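Nestance Laundry Room: Frequently Asked Questions

These answers cover the shared laundry room at Nestance, in the basement of Building B. If your question isn't listed, write to Signe Hauksdóttir at the building office or leave a note in the box by the elevator.

Who can use the laundry room?

Anyone who lives in the building, including subtenants who are registered with the office. Overnight guests may use it when the resident they are staying with has booked the time.

When is it open?

From 7 a.m. to 10 p.m. every day. The last wash has to start by 8:30 p.m. so that the dryers are finished before closing. The door locks on its own at 10, and your key fob will not open it again until morning. If your laundry is locked in, it will have to wait there.

How do I book a time?

Use the booking panel outside the laundry room door, or log in to the resident page with your apartment number. Each booking lasts three hours and covers two washers and one dryer. You can hold one booking at a time. When that one has ended, you can make the next.

What if I'm late?

A booking that hasn't been started within 30 minutes is released, and another resident can take it. You won't be charged for a missed booking, but you do go to the back of the line for evening times that week.

What does it cost?

Washing is included in the rent. Drying is charged by the minute and shows up on your monthly statement under "Services." Residents who moved in before the Swanson wing was added have drying included as well, according to their original lease. Check page 4 of your lease if you aren't sure.

My statement shows drying I didn't do. What now?

Send the statement to Poul Kirkegaard in accounts, with the date of the charge. The most common cause is a fob that was left active on the panel after the last load. Press "End" when you leave.

Which detergent should I use?

Any liquid or powder made for front-loading machines. Please don't use pods in the two small washers on the left wall, as they often don't dissolve on the short program. Half the amount printed on the package is enough, because the water here is soft.

Can I wash rugs, comforters and pet beds?

Comforters up to double size can go in the large washer. Rugs with rubber backing can't be washed in any of the machines. Pet beds and horse blankets should go to Mivaria, the laundry on the corner, which has machines set aside for them.

Why do my shirts come out wrinkled?

Usually the drum is too full, or the load sat in the machine after the program ended. Fill the drum two-thirds full for cotton and half full for shirts. Take the clothes out promptly, shake each piece once, and pull thin cotton gently along its length before you hang it. Sleeves and hems can be smoothed flat by hand.

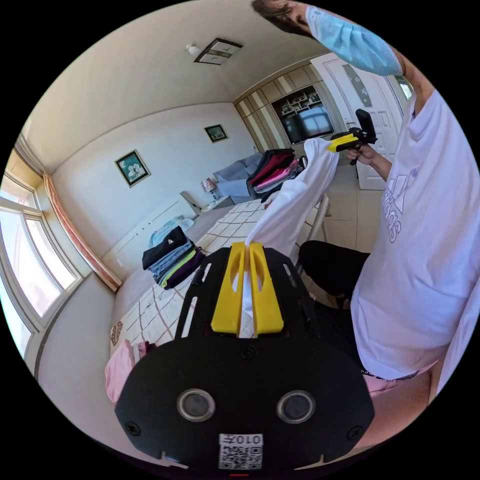
Can I leave clothes in the drying room?

Yes, for up to 24 hours. Hang them on the lines marked with your floor number. After that they may be moved to the shelf by the door, and at the end of each month the shelf is cleared and the clothes are given away. Residents get a notice by email first.

I lost something. Where do I look?

Try the shelf, then the rubber seal inside the washer door, where socks tend to get stuck. Signe keeps jewelry, keys and cards that are handed in at the office.

A machine has stopped in the middle of a program. What should I do?

Write down the code on the display. Turn the dial to "Drain" and wait until the door unlocks. Don't force it. If it stays locked, call the service line at extension 316 and give the machine number from the sticker on the front. Outside office hours, the call goes to the on-duty technician at extension 166.

Is there an iron?

There is an ironing board in the drying room. You will need to bring your own iron, and the outlet beside the board is on a timer that shuts off after 20 minutes. Press the green button to start it again.

Will there be new machines?

Yes. The two small washers will be replaced in September. The laundry room will stay open, but bookings will be limited to one washer each while the work is going on. Kirsten Overgaard is handling the replacement and can answer questions about the schedule.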